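Bostdale Technical High School
Student Robotics Project: Hand-Held Gripper Work
Pre-Session Safety Checklist with Inspector's Comments

Room: 158
Date of inspection: November 9, 2022
Inspected by: Emil Ruchti, Laboratory Safety
Form: 2308

This checklist applies to all student teams preparing demonstrations for the Camenzind Challenge in January. Each item is marked Pass, Pass with Comment, or Action Required. Teams may not begin a session while any item is marked Action Required.

1. Work area
Status: Pass
Walkways must be clear and bags stored away from the work area. Exit routes must be known to every member of the team.
Comment: Walkways were clear at the time of inspection. The team leader was able to name both exits.

2. Power and charging
Status: Pass with Comment
Batteries are charged at the marked station only and are never left overnight.
Comment: One charging cable showed wear near the plug and has been tagged. The Dresent charger is approved for use. Replacement cable to be drawn from cabinet 261.

3. Hand protection and straps
Status: Pass with Comment
Gloves must fit closely at the wrist and leave the thumb free to move. Straps are to be fastened before the tool is lifted, and any loop of strap must be kept away from moving parts. Sleeves are to be checked for loose cuffs and for buttons that could catch.
Comment: A black glove with a light edge trim was in use, with the thumb pressed against the object being handled. The black strap beneath the thumb hung in a loop. The team has been asked to secure straps before the next session.

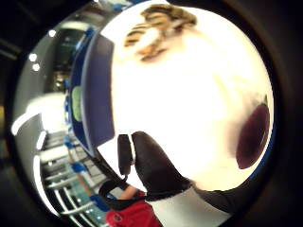
4. Objects to be handled
Status: Pass
Only objects on the team's approved list may be used. Glass, open liquids, and items with sharp edges are excluded.
Comment: List reviewed and initialed. The Kurkus team has requested two additions, which will be considered separately.

5. Persons near the tool
Status: Pass with Comment
Teammates must keep hands and forearms away from the gripper fingers unless the operator has called a stop. The operator gives the call aloud and waits for a reply.
Comment: The spoken call was explained correctly by all members. Newer members should practice it before handling the tool.

6. Stop procedure
Status: Action Required
The stop procedure must be posted at eye level and rehearsed at the start of each session.
Comment: The posted copy is out of date. The current version must be put up and signed by the team leader.

7. Records
Status: Pass
Session log complete, with names of operators and start and end times.

Reinspection of item 6 is required before work resumes. Requests for reinspection are to be submitted to the laboratory office on Form 2308, page 2.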